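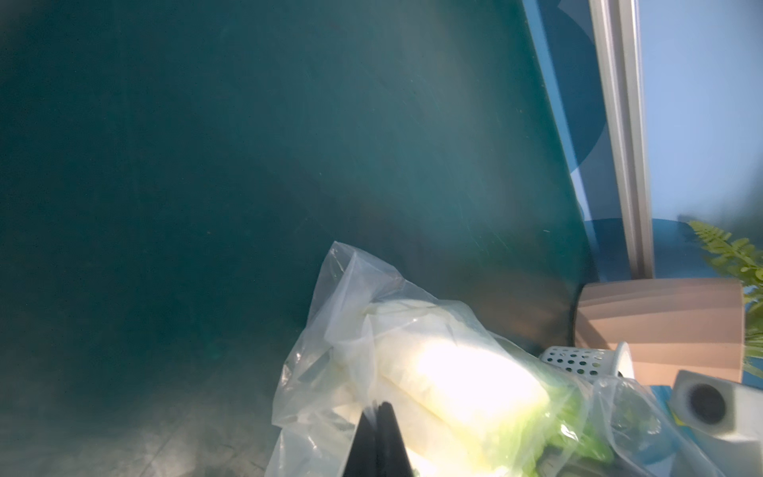 Section 4: Setting Up Your Display Corner

By now you should have your frame standing and your base level (Section 3). Now for the fun part! This section covers the backdrop, the side panel, the greenery and all those small containers that make a corner look like somebody lives with it. Set aside an afternoon if you can. It can be done faster, but you'll enjoy it more if you stop for a cuppa and look at it from across the room now and then.

What you need

The Zoltarano corner frame, assembled
One printed backdrop (any pattern in the Rileo range fits)
One side panel
Backdrop clips, bag B
A soft cloth, a pencil and a tape measure
Your own baskets, tubs, canisters and plants

4.1 Hanging the backdrop

1. Lay the backdrop face up on a clean floor and let it relax. Fold lines drop out by themselves in a warm room, so leave it overnight if it has just come out of the box.

2. Find the top edge. On patterns with big rounded shapes, either way up looks good, so try both before you commit. Darker colours near the top make the corner feel cosy, and lighter ones open it right up.

3. Slide the clips into the groove of the upright post. Start from the top and space them 200 mm apart.

4. Clip the top corners first, then work down each side, smoothing the fabric outwards with the flat of your hand.

Note: The full drop is 1714 mm. If your ceiling is low, roll the extra under at the bottom. Don't cut it — you may want the length if you move house.

Caution: Don't iron the printed side. Turn the backdrop over, use the coolest setting and keep the iron moving.

4.2 Fitting the side panel

1. Wipe the panel down with a damp cloth. Dark colours such as teal and navy show every speck of dust, and it is much easier to clean them now than once everything is leaning against them.

2. Stand the panel on its long edge and walk it into place. It is 906 mm wide, so get a second pair of hands if you have them.

3. Angle it towards the backdrop until you like the look. A slight slant is lovely and gives you a snug spot for the smaller pieces.

4. Push the rubber feet in firmly and give the panel a gentle wobble. If it moves, take it out and seat the feet again.

Note: Light scuffs can usually be softened with a dry cloth and a bit of patience. Kitchen creams and scouring pads will leave a dull patch, so keep them well away.

4.3 Adding containers and greenery

1. Put the tallest item in first, towards the back. Ferns are brilliant for this. Their feathery leaves spill around whatever stands in front and fill any awkward gap.

2. Next comes something wide and plain. A short, fat canister in tan or soft pink sits beautifully beside green.

3. Bring in the little things: perforated baskets, small white boxes, cups, whatever you already own. Tilt one or two. Overlap them a bit.

4. Step back. Move one thing. Step back again. (You will do this more often than you expect, and it's half the pleasure.)

Caution: Keep real plants in a saucer. Water that runs under the base will mark the surface, and the Drirnon base mat is splash resistant only.

Caution: Don't hang baskets or pots from the upright post. It is made to hold the backdrop and nothing heavier.

4.4 Changing things around

Swap the backdrop whenever the mood takes you. Unclip from the bottom up, roll it print side out and store it in the tube. Clips from the older Kowalczyk frame will fit the groove but grip loosely, so use the ones in bag B.

For cleaning and storage, go to Section 5.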